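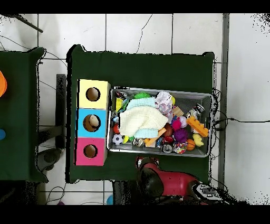

Three boxes, one tray, no labels.

I don't trust toy-sorting systems. I've read too many of them, and most seem to be written by people who sell bins. So when Analyn Panganiban told me the color-box method would change my life, I said I'd try it and write down what I thought, and she could be annoyed with me afterward.

The method goes like this. You get a few boxes with a round hole in the front. You put every loose toy in one shallow container. Then things go through the holes by kind, and whatever won't fit through a hole is supposed to make you ask if you need it. Analyn got it from a booklet called Mollel, which she lent me and wants back.

My first complaint is the hole. A ball goes through a round hole, sure. A blanket goes through if you stuff it. But what does a four-year-old learn from stuffing a blanket in a box? And getting it out again is a two-handed job -- mine, usually.

My second complaint is the one container for everything. The booklet calls it the "gathering tray" and says it calms the room. I spent 38 minutes with mine on Thursday and I was not calm. The spiky balls are the worst. They catch on anything knitted, so you pull up one and half the pile comes with it.

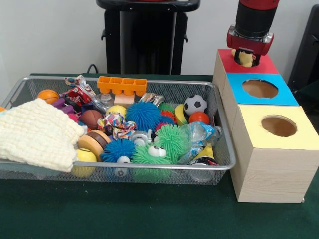 Margit Illés wrote in to say that I'm doing it wrong, that cloth should never share a container with balls, and that she has kept them apart since her kids were small and never had a problem. Fine, Margit. But the booklet says everything, and I was testing the booklet.

She may be right, though. Wherever I keep cloth and toys together, the cloth ends up on top and I forget what's under it. I bought a second bag of blocks last September because the first was under a blanket. The Zelora baskets people keep recommending wouldn't fix that either. They're deeper, so you'd just lose more.

I went back to the booklet to see if I had missed a step. 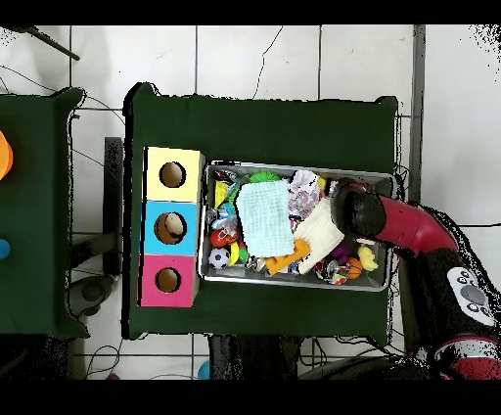
Mollel, No. 5, p. 3

That's the page with the rules on it, if you have the same printing. Rule one is to fold textiles before you start. Rule two is to do the balls first. Rule three says "let the child choose the box," which is nice until the child chooses the same box for everything. There is nothing at all about wrappers and bits of foil, and I'd like to know whose house doesn't have those.
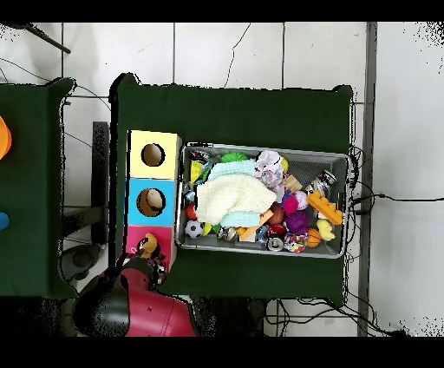
Bath toys are where I gave up on sorting by kind. Are they bath, or are they animals, or are they just "small"? The booklet has a whole paragraph on this and I still couldn't tell you the answer. A yellow duck in the opening of the pink box looks like progress, until you see there's another duck still over in the tray with the balls. So is pink the duck box now? I'd say yes, and I'd also say it'll be the sock box by the weekend.

I'll keep the boxes. They stack, they're cheerful, and one less pile on the floor is worth something to me. The gathering tray I'm less sure of. I might try Margit's way next, cloth in a drawer and balls on their own, and see if the 38 minutes comes down any. Analyn, your booklet is by the door.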